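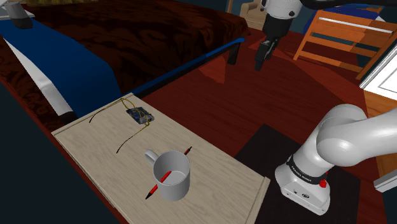

Why would anyone pay for a pretend bedroom, a reader asked after my last column, when a real one is down the hall and the mess in it is free? It was a fair question, and it came with a second one tucked in behind: if the arm never touches a real mug, what has it learned about mugs?

The case for practising in a made-up room
By the Brerix home robotics columnist
May

I've been living with Drilavura for three months now, and I'm going to try to answer both questions, because I think this is the most fun I've had with a robot arm on any kind of screen. For those joining in the middle, Drilavura is a set of simulated household rooms from Nesten. You load a room, you get an arm and a table and a few things to put your hands on (well, its hands), and you get to work on your own control code. It costs $93 for the set, paid once.

I started in the bedroom and I've hardly left it. The table has a mug, a red pen and a little blue circuit board with its wires trailing all over the wood, and that's your lot. When I first loaded it I thought it looked thin. I'd been hoping for drawers full of socks! Then I tried to write something that would pick up the pen while the mug was in the way, and I lost an entire evening to it, happily, with a cup of tea going cold beside me.

A pen on a bare table is an easy problem. Put a mug up against it and now you have to decide what moves first, and from which side, and how much you trust your guess about where one thing stops and the other begins. Wires are worse again. My code treated the board as a tidy rectangle for weeks, and the wires as if they didn't exist, and every so often it would come down right across them. I'd never have set up a test that mean for myself. I'd have cleared the table first, the way I do in my workshop, and felt very clever about the results.

So to the first question. The room down the hall is free, yes, but putting it back the same way each time isn't. I have tried it with masking tape marks on a desk and I can tell you that by the tenth go the mug is a finger's width off and you're arguing with yourself about whether it matters. In Drilavura I press a key and the bedroom goes back to where it was. I can make one change in my code and see what that one change did. I hadn't realised how much of my practice time used to go on housekeeping.

I also like that the place has some colour and clutter to it. The bedspread is dark and swirly, there's an orange chair with slatted rails, the floor is a strong reddish brown. A lot of practice rooms I've tried are grey boxes, and code that behaves well in a grey box can fall over the moment there's a patterned blanket behind the thing it's looking for. Mine certainly did.
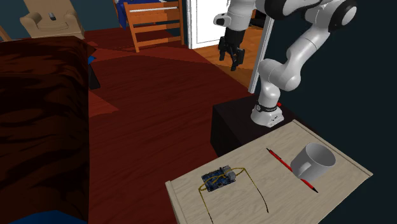
BRAMWELL, May — I took the whole setup on the road this month, to a friend's kitchen table here, and had two people who'd never written a line of robot code try it. Both of them went for the mug. Both of them got the handle wrong on the first try, and both wanted another turn straight away, which says more for the product than any chart I could draw up.

Watching them also showed me where it falls short. The menus are a muddle. The gripper speed setting is buried two screens deep and labelled with a word I still don't understand. Moving the viewpoint takes some getting used to: from one side you get the bed and the armchair and the open door behind the arm, and then you swing round to check the height of the gripper and lose track of the pen. I'd love a button that remembers my favourite views. And Nesten really should let us bring in our own objects. I have a tangled phone charger that I'd put up against that circuit board any day.

The second question is harder. What has the arm learned about mugs? Less than I'd like. A simulated mug weighs what the software says it weighs, and it slips when the software says it slips. I wouldn't take code from this bedroom and turn it loose on my good china. You still need slow runs on a real table, with a hand near the stop button and something cheap under the gripper. What I've found is that I get to those slow runs with fewer silly mistakes left in the code, and I'm much braver about trying an odd idea when the worst outcome is pressing reset.

Would I tell a beginner to buy it? If you already enjoy writing code, yes, gladly. If you want something that works out of the box and tidies a room, this isn't it, and the store page could say so in bigger letters. I'm going back in tonight to have another go at those wires. I think I can come in from the plain end of the board if I slow right down.

Contact the Brerix opinion desk | Copyright Brerix, all rights reserved | Back to top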